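February, a little after nine in the evening

I've got my feet up on the one chair that doesn't have anything on it and a mug of tea balanced on the arm, and I'm going to write this down before I fall asleep, which could be any minute now. My back is sore in that place just under the shoulder blades. I think it's the good kind of sore, but ask me again tomorrow morning when I try to get my socks on.

So, the sorting. I've been saying since before Christmas that I would go through everything before we move to Plundham, everything, every drawer and every shoebox, and up until today I'd done one half of one closet and then rewarded myself with a week off. The movers come at the end of the month. Ostermann, the same outfit Nele used when she moved out of Gedthorpe, and she says they're careful and on time and that one of them sings. The quote came to 621, which made me gulp a bit, but it goes down if we have fewer boxes, and that was the push I needed. There's nothing like a number on a piece of paper to make you look at a fondue set you haven't opened in nine years and think, you know what, somebody else could be very happy with you.

I started at seven this morning, while it was still dark out, because I woke up with my head already full of lists. Made coffee, made oatmeal, let the oatmeal go cold while I emptied the hall cabinet onto the floor. I found three umbrellas (two of them with ribs sticking out like a plucked bird), a bag of bags, the instructions for a vacuum cleaner we gave away in another town altogether, and a birthday card for my uncle, stamped and addressed and never mailed. It had a nice long letter in it too! I sat there on the floor and read my own letter to him. I'd told him all about the tomatoes. I think I'll send it anyway, with a note on top.

By ten I had three heaps going: Plundham, the church sale, and the trash. By ten thirty I had a fourth heap, which was for things I couldn't decide about, and by noon that one was bigger than the other three put together. I know this about myself. My mother was just the same, she kept the lids of jars long after the jars were gone, in a drawer that you had to open with both hands. I used to tease her about it. I found eleven lids today.

Nele came over at lunch, bless her, with soup in a big thermos and a bag of those almond things from Ollotine. She'd only meant to drop it off, and then she took one look at the hallway and took off her coat. She is a much tougher sorter than I am. She holds a thing up, she looks at you, and if you don't say yes right away it goes in the sale box. I lost a salad spinner that way. I also lost a lamp I had been secretly hoping somebody would make me get rid of, so that was a relief to us both.

Her rule, and I'm writing it down because I want to remember it, is that you don't decide about things while they're in a pile. You take a few at a time and put them out on a table with a bit of space between them, and then you look. A pile makes everything look like junk, she says, and a box makes everything look like treasure. On a table they just look like what they are. I thought it was a bit grand when she first said it, with a mouthful of almond cookie, but I've been doing it her way all afternoon and it does go faster.

The dinosaur was the one I knew was coming. He's the plush one, the pale mint green fellow with the soft yellow spikes down his back and the pink on his cheek, as round as a bun. I bought him for Jonah, at the gift shop by the station in Gedthorpe, the week Jonah had his tonsils out, and he went everywhere after that. He went to kindergarten in a backpack with his head out of the top. He went to the lake. He was left behind at a motel once and we drove back for him, two hours, and neither of us said a word of complaint because you could see what the alternative was going to be. Jonah is nineteen now and has a beard, or says he does. I called him to ask what he wanted done and he said, very casually, "Oh, whatever, Mom, you can get rid of it," and then about four seconds went by on the phone and he said, "But you're not going to, right?" 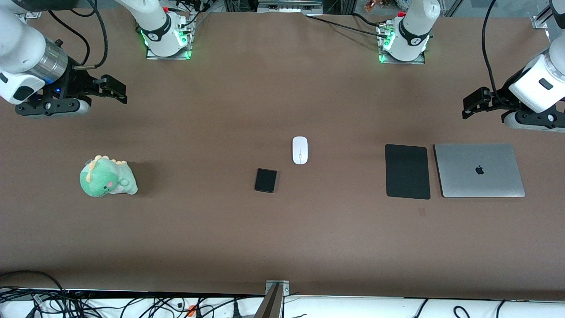 I told him no, of course not, I wouldn't dream of it. And then we talked for half an hour about his roommates and the oven they share that only has two temperatures, and I was so happy to be talking to him that I completely forgot I was standing there with a roll of packing tape stuck to my sleeve.

The laptop took longer. I don't mean our good one, I mean the old one I did all my bookkeeping on back when I was still doing the accounts for the flower shop. I'd been putting it off for two years on the grounds that there might be something on there, and when I finally went through it this winter there was, there were 2,559 photographs. I had no memory of putting them there. A great many of them are of the same cat. But there were also the ones from the summer we rented the house with the blue stairs, which I'd thought were gone for good, and my dad in his terrible straw hat, laughing at something off to the side. I've copied them all across twice now, once onto a drive and once onto another drive in case something happens to the first one. Nele says I should have a third copy at her house. She's probably right, but I'd like to get the first two labeled before I start on a third.

So the photographs are safe, and that leaves the question of whether the machine itself should come with us. My husband says it's slow. I say I'm slow too and he's bringing me along. We've agreed to leave it until the weekend, when he's had some sleep and I've had time to think of a better argument.

After Nele went home I did the kitchen shelves, the high ones, with the step stool. I don't know who put the big roasting pan all the way up there. (It was me, after Thanksgiving, I remember now, I was annoyed about something.) I kept the pan. I kept the good knives and the bad knife that opens everything. I gave up two of the four colanders, and I want it noted that I did that on my own with nobody holding them up and looking at me. The spices were a humbling experience. There was a jar of cloves that had come with us through two apartments, and when I opened it and put my nose in, it smelled of absolutely nothing, not even dust. I had a moment of silence over it and then into the trash it went.

The books I haven't touched. I went and stood in front of them with a box around four o'clock and got as far as taking one down, and then it was a quarter to five and I was on chapter three. I'd guess there are 200 on the big shelf alone and I love nearly all of them, and the ones I don't love were presents. I'll do them last. Or I'll pay the extra and let the singing man carry them.

What surprised me today was how much of it was easy. I'd been dreading the whole business as if each thing was going to put up a fight, and most of them didn't. Most of them I just thought, well, thank you, off you go. It was only every so often that something would catch hold of me, and it was never the one I'd have guessed. My grandmother's china, the stuff I was always told I'd have to look after, I wrapped up in twenty minutes without a pang. But then there was a bit of folded cardboard at the back of the linen shelf, with Jonah's height on it in pencil, from some rainy day when he must have been measuring himself against it and got bored, and I had to go and stand out on the back step for a while. It was cold out there. The neighbor's dog came over to the fence and we looked at each other.

I kept the cardboard. It's in the Plundham heap, flat, between two pillowcases.

Supper was the last of Nele's soup with toast, because the pasta is in a box somewhere and I'd taped that box very thoroughly. He got in at half past six and walked all the way through the house with his bag still on his shoulder, looking into every room, and said it was starting to echo. It is, too. I noticed it when I dropped a spoon. We ate standing up at the counter, and he told me about his day and I told him about the cloves. He's asleep on the couch now with the crossword on his chest, and he's got most of the top left corner done, in pen, the way he does.

For tomorrow: call Ostermann and ask if they bring their own blankets. Mail my uncle's card. More tape, the wide kind, and a fat marker because the thin one is hopeless on cardboard. Take the thermos back to Nele with something in it (is it rude to fill a person's thermos with cookies?). Find out which box the pasta's in. Ask Jonah whether he wants the dinosaur at his place or ours, though I think I know what he'll say, and I've already picked out a spot in Plundham, on the windowsill in the little back room where the sun comes in.

My tea's gone cold. I'm going to go and wake him up so we can both go to bed properly.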